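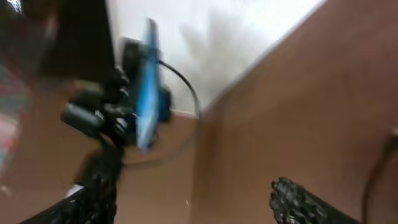

Spare fingers should have gone into the first budget, according to Nafula Nzioka, and Lunonness will put them there next time. The workshop set aside $3270 for its second gripper arm, to be ordered from Dultex in February. The arm itself is not in that figure – it covers mounts, cables, a screen holder and $700 for replacement finger pads.

Wycliffe Minja wanted to wait for a lower quote on the mounts. Lema had offered to make them for $400 less, with a delivery time of 49 days. The workshop turned that down and will buy from its current supplier.

Training hours for the new arm have not been priced yet. A figure is expected in March.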